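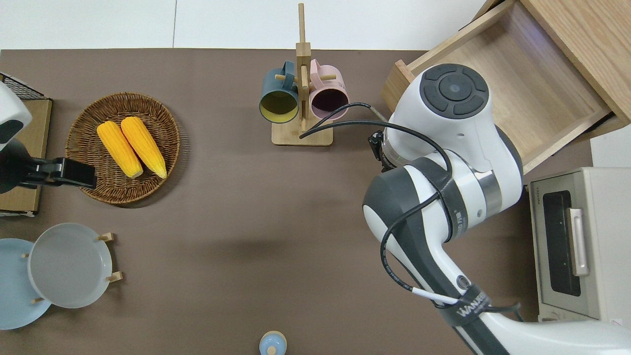 A light wood mug tree with a square base.

Hard Water, Soft Water and a Lot of Tea: Final Project Report

June 2024
By Édgar Villca

This site uses cookies to remember your settings and to see which pages people visit. Accept / Manage choices

I grew up in Cenemach, up in the hills, and when I moved down to Gritunard for school the first thing I noticed (after the parking) was that my tea was bad. Same box from home, same way of making it, and it came out dull and brownish with a thin skin on top that stuck to the side of the mug. My mother said I was buying cheap milk. I wasn't! When we had to pick a topic for the spring project I wrote down "why is my tea bad" and my instructor, to my surprise, let me have it as long as there was some chemistry in the report. There is some chemistry in the report.

What hard water is

Rain is soft. It picks up minerals when it soaks down through the ground, and how much it picks up depends on what kind of rock it runs into. Limestone and chalk give up a lot of calcium, granite gives up hardly any. Gritunard pumps its water out of wells in limestone, and Cenemach gets its water from a reservoir that sits on granite, so the two towns are a pretty good pair to compare even though you can drive between them in an afternoon and still be home for supper.

Hardness comes in two kinds. Temporary hardness is calcium and magnesium bicarbonate, and it partly comes out when you boil the water – that is the white crust in the kettle. Permanent hardness is mostly sulfates and boiling doesn't do anything to it. Our water has both, but mostly the temporary kind, and you'd know that from looking into any kettle in my building. I looked into several.

The skin on the tea is called tea scum, and it really has been studied. Calcium and bicarbonate in the water help some of the compounds in the tea react with oxygen at the surface and make a film. Milk makes more of it. Lemon mostly stops it, for two reasons: the acid changes the bicarbonate, and the citrate holds on to the calcium. I had always thought people put lemon in tea only because they liked lemon.

What we did

Man-sik Kong was my lab partner and did all the titrations, because he has steady hands and I do not. We started in February, when it was cold enough that everybody was happy to be given a hot drink, and that helped a lot with finding tasters.

For the mail survey we put a one-page form in with the neighborhood newsletter, 700 copies, and we got 111 of them back. I was hoping for more, but Man-sik had bet me a sandwich we wouldn't reach a hundred, so I was pleased enough. The form asked what people drink, whether they filter their water, how often they clean the scale out of the kettle, and whether they had ever lived somewhere the tea tasted different. There was a blank space at the bottom for comments and that turned out to be the best part.

For the tasting we made the same black tea (Khaemba, the loose kind, not the bags) with three waters: Gritunard tap, Cenemach tap that I hauled down in jugs after visiting my parents, and Gritunard tap run through a Fuliris filter pitcher. Each tea steeped for the same time, and the tasters didn't know which was which. Then we did it over again with milk.

Hardness was measured by EDTA titration with the usual black indicator, which goes from wine red to blue when you hit the end point. If you do this yourself, put a sheet of white paper under the flask. We didn't on the first day and had to throw those results out, since we couldn't agree on what color we were looking at.

What we found

The hill water was much softer than the tap water here, no surprise at all. The filter pitcher fell in between, closer to the hill water when the cartridge was fresh, and it slid back toward plain tap as the cartridge got used up. I had not expected it to slide so early. We only had one cartridge, so I don't want to say too much about it.

Without milk, most of the tasters liked the hill water tea best and called it "brighter" or "sharper." A few said it was too sharp and picked the tap water, and all of those people had grown up in Gritunard. With milk the answers got muddier. The scum was easy to see in the tap water mugs and people pushed those away before tasting, which I guess means the blind part of our blind tasting wasn't very blind. A better way would be mugs with lids. We thought of that on the bus home.

In the survey, the people who clean their kettles most often were also the ones who filter, so you can't tell from our numbers if filtering saves anybody any scrubbing. I wanted it to! Vinegar was the favorite for cleaning by a long way, then citric acid, then buying a new kettle. One person wrote that they leave the crust alone on purpose because it "seals the metal." I couldn't find anything to back that up, though thick scale does slow down the heating if it sits on top of the element.

Comments I want to keep somewhere

"My late husband drove up to the spring with milk cans every other Saturday. I thought he was crazy and now I miss that tea."

"Coffee is fine here. Tea people complain about everything."

"Soap won't lather either, you should do a project on that."

The last one is a fair point. Soap reacts with the same calcium and makes the gray ring around the bathtub, and I could have done the whole report on bathtubs with less driving.

Things that went wrong

The jugs. I filled them in Cenemach and left them in the car for 2 days, and Man-sik thought the water tasted of plastic. It didn't to me, but he was probably right, and next time I'd use glass and go straight to the lab. We also never tried green tea, which several people on the survey asked about, and we didn't measure pH every time we should have.

My own plan is to keep the filter pitcher for tea and use plain tap for everything else. Calcium in drinking water isn't bad for you, and pasta doesn't care.

Thanks to everybody who mailed a form back, to my parents for the water, and to Man-sik, who still hasn't gotten around to paying me my sandwich.

Want student projects in your inbox? Enter your email to join the newsletter. You can unsubscribe at any time.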